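Reset Rules Belong in the Task Definition

By Azadeh Heydari

February 28, 2024

Most published results for simulated tabletop manipulation report a success rate, a number of trials and a policy name. Few report how the objects were placed before each trial. I want to argue that the placement procedure is part of the task, and that a result without it should be returned to its authors.

The problem came up again when Azlan Tarigan and I compared two evaluations of the same pick-and-place policy. Both used the Kvam scene library, and both used 2000 episodes. One recorded 1329 successes. The other came out well above that. The policy weights were identical, as was the physics build. The difference was in the reset script. One team sampled object positions over the whole tabletop and accepted whatever the sampler returned. The other rejected any layout in which an object touched the table edge, and did not mention this in its report.

Neither choice is wrong. An edge placement is legal in a home, and a policy that cannot cope with it has a real limit. A team studying grasp selection may have good grounds for excluding it. The fault lies in leaving the choice unstated.

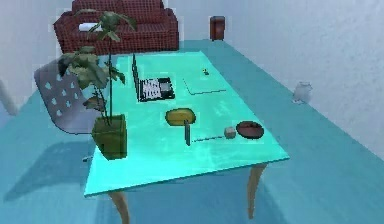

A workable rule has to cover three cases. The first is overhang: the report should state how far an object's base may extend past the supporting surface, as a fraction of base width. The second is unstable pose. Thin objects are often spawned upright, and whether they stay that way depends on the settling period, the contact model and the time step. The report should give the settling period and say whether the episode clock starts before or after it. The third is low contrast. Randomized materials will sometimes give an object nearly the same color as the surface under it — a policy that works from camera input is then being tested on something different from one that reads object state.

We use cookies to improve your experience on this site. By continuing to browse, you accept our cookie policy. Accept | Manage settings

The usual objection is cost. Imani Castellanos has put it to me that small labs do not have time to document every sampler. I do not find this convincing. The sampler is code, and its bounds are already written down in it. Copying them to a table takes an afternoon. Rerunning another lab's evaluation to find out what they were takes much longer, as we found in July.

A stronger objection is that fixed reset rules invite tuning. If every lab knows the overhang limit, policies will be trained to that limit and no further. This is true, and it is an argument for publishing the distribution while holding back the seeds. The Stirken protocol does this already. It falls short in one respect, in that rejected layouts are dropped without being logged. The rejection rate should be reported next to the success rate, with the reason for each rejection recorded by category.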